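Slide 1. Title

Hello, everybody, and thank you for giving up part of a Sunday for this. My name is Raluca Nedelcu, and for those who haven't been by the Furndale workshop, I'm usually the one at the back with a hex key in my mouth. I'm going to talk for a while about putting two robot arms on one table, and I'll try to leave time for arguing.

Slide 2. Why a pantry

When we started, everybody wanted to fold shirts. I wanted groceries, mostly on account of my own kitchen, where the cans migrate. A pantry shelf turned out to be a lovely practice job. (Pause here, ask who has a can at home older than their dog.) You get cans, little boxes, tubs with lids, and each one wants a different kind of grip.

Slide 3. The table

We went with a butcher-block top and black rails along the sides, with an arm on each side facing in. I spent 4 evenings on the rails alone, and I'd do it again. If the bases can creep even a little, everything you recorded last week is slightly wrong this week, and you will blame the software. Liang blamed the software for most of October, bless him.

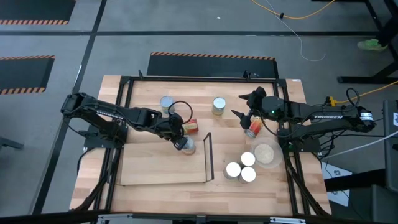 Slide 4. Cables

Now, cables. Please give them more slack than you think they need. Our first loops were neat and short and looked wonderful, and then an arm reached across the table and pulled its own plug. Leave a nice fat loop at the wrist. Tie down the run to the base and keep the rest off the floor if you can (we're still working on that one, as Pareck will tell you at length).

Slide 5. Practice runs

We've saved more than 300 runs so far. The good habit we picked up was changing the layout every 9 runs, moving the shelf over a bit, laying a can on its side, that sort of thing. Before that, the arms were really only learning where I like to put the soup.

Slide 6. What's next

Clear containers are still hard for us, so if you've had any luck with them, come find me at the break! I'd also love to hear from the Indport folks about soft fingertips. Coffee is by the door. Questions now, and then I'll take the covers off the spare parts.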